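Notes for the Jotdale talk, 2nd March. Keep it slow, drink water.

**Start with the claim.** The Visoter sleep survey says people who quit coffee after noon gain 195 hours of rest a year. Ask who in the room believes that. Wait.

Then ask how they got it. They asked 900 people to guess their own sleep, twice. I can't guess what I slept last night. Giuliana Cárdenas has the full tables and will send them to anyone who emails her.
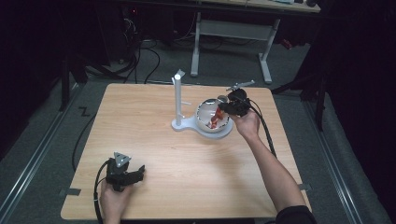 The other problem is who dropped out. Some 2 in 5 never filled in the second form, and the report treats them as if they'd never existed. Maybe they were asleep. Maybe they went back to coffee and didn't want to say so.

(Skip if short on time: Jonmont's June press release, where "may help" became "adds.")

**If Aranka Katona asks** whether I still drink it at four: yes, and I sleep badly, and I don't know if the two are linked. Neither does the survey.

Questions. Repeat each one into the mic.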